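Histell Student Manipulation Project

The Histell Student Manipulation Project, usually shortened to Histell, is a student robotics project at the Nygård technical college. It runs as an elective course in the spring term and as an open club for the rest of the year. Participants teach two-armed robots to carry out household tasks, most of them in the kitchen, and enter a yearly competition called the Fikari Cup.

History

The project was started by Jonatan Isaksson, a lecturer in control engineering, as a follow-up to an older course in which students programmed a single arm to sort blocks. Isaksson wanted tasks with soft and irregular objects, which the block course did not cover. The first group met in the evenings in a storage room next to the machine shop and worked with one pair of arms.

The elective was added to the college catalog two years later, with Ivar Blomqvist as its second teacher. Blomqvist rewrote the lab manual and introduced the task cards that are still in use. The block-sorting course was dropped at the same time, and its arms were rebuilt for spare parts.

Organization

Students work in pairs. One operates the arms during recording while the other resets the table, keeps the log and watches the emergency stop. The roles change at the halfway point of each session. Club members who are not enrolled in the elective may use the same equipment outside class hours after passing a short safety test.

The elective is graded pass or fail. To pass, a pair must hand in a set of recorded runs, a trained controller and a written report. The required set is 300 runs across all task cards, of which at least 50 must be on a single card chosen by the pair. Failed runs are kept and labeled, and they count toward the total. In the most recent course, one pair handed in 177 runs on the steamer card alone.

Equipment and software

The arms end in two-fingered grippers. Cameras are mounted at the wrists and at head height, so that each run is stored from several points of view. Recordings are handled with Sikix, a program written by former members of the club. It lines up the camera streams with the joint positions and lets students trim a run or mark the moment when a grasp fails. Sikix was first written for the club's own use and has since been taken up in two other courses at the college — one in machine vision and one in industrial design.

Lab furniture is kept simple. The task cards call for ordinary kitchen items, and the manual asks students to use items as sold, without added markers or special handles.

Tasks

Each task card gives a starting layout, a goal and a time limit. Cards are grouped in three levels. The first level covers moving rigid objects such as cups and lids. The second adds soft objects and containers with a rim that the gripper must clear. The third requires both arms to take part in the same action, for example holding a bag open while filling it.

The steamer card belongs to the second level. Buns have to be lifted out of a steamer and set down on a plate without being torn or pressed flat. The card is considered difficult for its level. Too firm a grip leaves dents in the dough, while too light a grip lets the bun slip on the way over the rim. The rules allow either arm to be used, and a bun that has been dropped may not be picked up again in the same run.

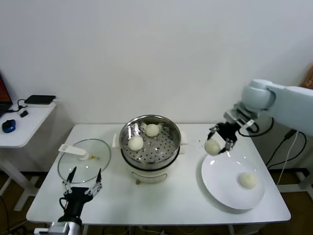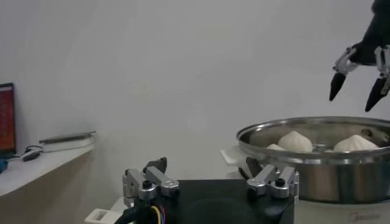

Work on the steamer card. A gripper carries a bun at the plate (first picture); three buns in the pot, with a black robotic hand over it (second picture).

Fikari Cup

The Fikari Cup is held in February and is open to student teams from outside the college. Teams receive 2 task cards in advance and a third on the day. Runs are scored on completion and on the condition of the objects afterward, with time used only to separate tied teams. Judges may not speak to a team during a run — questions are taken between rounds.

Histell teams have entered every edition. Blomqvist has served as head judge, and in those years Isaksson coached the home teams.

See also

Sikix
Fikari Cup
Nygård task cards

This page was last edited on 14 May 2026.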